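Sernberg Counter Kit: a kitchen simulator that asks whether a machine can clear up after you

By Femke Van der Linden
Friday
31 comments | 2 shares

I don't own a robot that can clean my kitchen, and after a month with the Sernberg Counter Kit I'm in no hurry to go shopping for one. The kit is software. You install it on a fairly strong desktop, pick a room, pick a chore, and load a control program that has to do the work with a simulated arm on a wheeled base. Sernberg sells it to schools and small workshops that want to try household automation without buying hardware first.

Setup took me most of an evening. The installer is fine, but the manual assumes you already know how to match a control program to an arm, and I had to write to support twice. Wouter De Haan answered both times, the second one late at night, and his instructions worked.

I tested two programs. One is the sample controller that comes in the box. The other is Lerkside, a paid add-on that takes typed orders such as "put the mug by the kettle." I ran both through the corner kitchen, which is the room the kit opens with and the one I ended up using most.

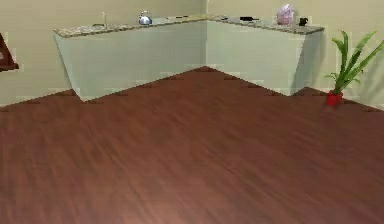

The chores in this room are all counter chores. Move the kettle, gather the small things, wipe a section, put everything back. The cabinet fronts are plain blocks with no handles, so don't expect to test whether a machine can put plates away. That is a big gap in a product about housework. The counter itself has a decent speckled stone look, and the wood floor has a soft shine to it, but looks matter less here than how objects behave when they are pushed.

On that point the kit does well. The kettle has weight. If the gripper takes it off center, it swings, and the program has to cope. The sample controller mostly didn't. It dragged the kettle more than it lifted it, and twice it knocked the mug to the floor and then reported the job done.

Lerkside was better. Over the month I logged 2,827 attempts at single moves, and 2,728 of them ended with the right object in the right place. That sounds close to finished until you string the moves together. A full clear-and-wipe has many steps, and one bad grip early on spoils the rest. Thin things lying flat on the counter gave it the most trouble. The arm would come down, close on nothing, and try again from the same angle. Driving across the floor was no problem at all – there is plenty of open space between the door side and the counter, far more than in my own kitchen.

It is also slow. I can clear a counter like that while the coffee drips. Lerkside needed the whole pot and a refill.

I showed a few runs to Jozef Verbruggen, who manages packing at a small shop in Putlow. He was less bothered by the speed than I was. On his floor a slow machine that keeps going through the night would still earn its place, but one that says "done" with a mug on the ground would not. I think he's right, and it applies at home too.

Buy the kit if you teach this subject or write control programs. The physics is good and the logs are easy to read. Skip it if you want a preview of a robot you could have by next May. For folding, drawers and dishes, it has nothing to show you yet – Sernberg says cabinets that open are planned, with no date given.

Good: object weight, clear logs, quick support
Bad: no working cabinets, thin manual, weak sample controller

Related reviews
Koster bench arm: a second look
Three floor mops that find their own way home
Godelieve Koster on teaching machines to sort laundry
Is a used label printer worth the trouble?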